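Frequently Asked Questions: The Takcombe Sourdough Exchange

Last updated Thu 20 October

What is the Exchange?

A shelf, a fridge and a mailing list. Members who keep a sourdough starter leave their extra in jars at the Takcombe branch library, and people who want some take it home. No money changes hands. A fair amount of flour does, mostly onto the carpet.

Do I have to be a member?

To take a jar, no. To leave one, yes. We tried it the other way around for a month and received a tub of pancake batter, two jars of something we composted outdoors, and a candle.

How do I join?

Fill in the card at the front desk. It wants your name, an email address and the kind of flour you feed with. "White" is fine. "Whatever is in the cupboard" is also fine, and is by some distance our most popular answer.

Is there a fee?

No. There is a coffee can near the fridge for lids and labels. It has held the same foreign coin since February.

I've never baked bread. Can I still take a starter?

Please do. Half the jars that go out are headed for a first-time home, and a good number of them are back on our replacement list within two weeks. We don't keep score. Come and get another one.

What do I do with it when I get home?

Take the lid off and smell it. It should be sour in a pleasant way, like yogurt or a green apple. Stir it, throw away all but a spoonful, and add equal weights of flour and water. Leave it on the counter until it has doubled. In a warm kitchen that may take an afternoon. In a Takcombe kitchen, in winter, you may want to start a long book.

Do I really have to throw some away every time?

You have to remove it. Where it goes is up to you. Crackers, waffles and flatbreads all take discard well. If you keep everything and feed everything, the doubling will catch up with you by the weekend, and you will be writing to us from under it.

There is gray liquid on top. Have I killed it?

Almost certainly not. It's hungry. Pour the liquid off or stir it in, then feed it twice a day until it perks up.

There is something pink or orange on top.

That one you have killed, or something has. Throw out the whole jar, contents and all. Don't scrape it off, and don't bring it in for a second opinion.

Which starters do you have at the moment?

It changes weekly, but three are nearly always on the shelf:

Berge. A rye starter, thick as mortar and just as cheerful. Slow, very sour, impossible to offend. Feed it once a week and it will outlive your interest in bread.

Cendthorpe White. Named after the next town over, where it came from and where they would like it back. Mild and quick. Good for sandwich loaves and for people with children who object to flavor.

Sturinel. Our fussy one. It wants feeding twice a day and sulks in the fridge, but it makes the best pizza crust of the three and it knows it.

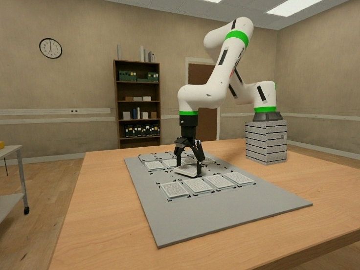

If you can't choose, take Berge. If you have already had Berge and found it too much like company, take the Cendthorpe. We don't hand Sturinel to beginners unless they insist, and then we write down that they insisted.

Is it true one of them is over a hundred years old?

The label on Berge says 102 years. It has said 102 years for as long as the Exchange has been open, so one of those facts is wrong. Age makes very little difference anyway. A starter takes on the habits of its flour and its kitchen, and a ten-day-old one, if it's lively, will raise a loaf just as high. The old ones get better stories.

What flour should I use?

Plain unbleached white for the Cendthorpe, whole rye for Berge, bread flour for Sturinel. You can switch a starter from one flour to another, but do it over several feedings. It will look awful in the middle. Keep going.

Do I need a scale?

You don't need one, in the same way you don't need a map. Cup measures vary a lot depending on how hard you pack them. A cheap kitchen scale takes care of most of the questions people send us, and we would get a lot less mail.

How much flour goes in a basic loaf?

Our handout uses 400 grams of flour, 280 of water, 80 of active starter and 8 of salt. It fits a medium Dutch oven. Copies are in the rack beside the fridge, behind the bus timetables.

My loaf came out flat. What went wrong?

Usually one of two things. Either the starter wasn't ready, or the dough sat too long and gave up. If the crumb is tight and gummy with a few big caves, give it more time next round. If the dough spread like a puddle when you turned it out, give it less. Flat bread makes excellent toast, and toast is where most of us started.

Can I freeze it?

Smear some on parchment, let it dry until it snaps, crumble it and keep it in a jar in a dark cupboard. This works better than the freezer, and you won't mistake it for soup.

What kind of jar should I return?

Clean glass, straight sides, a lid that sits loosely. Don't screw it down. A sealed jar of happy starter builds up a good deal of pressure, and the library has asked us, in writing, not to go through that again.

What has to be on the label?

Name of the starter, flour, date of the last feeding. If it has ever been fed with anything containing nuts, milk or egg, write that too, in large letters. Unlabeled jars are thrown out on sight.

How many jars have you given away?

3,506, according to the tally sheet taped to the fridge. A child may have helped with the tally sheet.

Do you ship?

No. We mailed one once. See the question about lids.

When can I come by?

Any time the library is open. The shelf is restocked on Saturday mornings and picked over by lunch, so come early if you have your heart set on Sturinel. Feeding demonstrations are at 10 on the first Saturday of the month, and there is usually bread to try, with butter if somebody remembered it.

My question isn't here.

Leave a note in the box on the shelf. Replies go out with the monthly mailing, or sooner if your kitchen is in trouble.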